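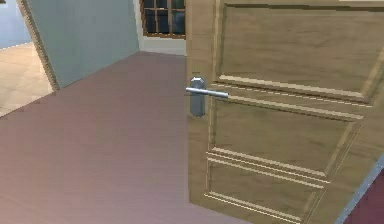
Network Administration, Unit 5: Managing wireless access points from a central controller

Reading before class: the chapter on VLANs and the Pusico case file. Bring your subnet worksheet.

1. Where the controller sits

A controller can run on a box in the server room, on a virtual machine, or on a service hosted by the vendor. In all three cases the access points do the radio work and the controller holds the settings. Client traffic usually goes straight from the access point to the switch. Only management traffic goes to the controller, so a slow link to it does not slow the users down.

Older designs tunneled all client traffic back to the controller. You will still find this at sites that have not been refreshed, and Fastthorpe is one of them.

2. What happens when the link drops

Access points keep the last settings they received. Clients on a pre-shared key can still join. Clients that log in through a captive portal may not, depending on where the portal is hosted. Logs are held in local memory and sent later — if the memory fills first, the oldest entries are lost.

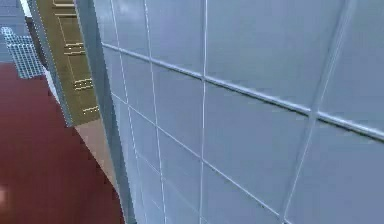
Nuanchan Thaweesak asked in the Sunday section whether roaming also stops during an outage, and said that at the Nyaga site phones kept their calls while moving between floors with the controller down. Roaming continues as long as the access points can share keys with each other directly. At Nyaga they can. Check this for each product before you promise it to anyone.

3. Worked case: Pusico

Pusico has 68 access points in 2 buildings and about 800 clients at the busiest hour. Settings are grouped by building, with one template for each. Radio power is set by the controller within limits the administrator chooses.

The first template put every client in one VLAN. Broadcast traffic used up airtime and the older handheld scanners dropped off. The fix was to split staff, guests and scanners into separate VLANs and turn off the lowest data rates.

4. Firmware

Stage updates. Start with a few access points in an area you can walk to, leave them for a day, then do the rest of that building. Never update neighboring access points at the same moment — coverage goes with them.

Homework

Draw the management and client traffic paths for Hilent, using the floor plan from Unit 4. Mark which services survive a controller outage. One page, due at the start of the next class.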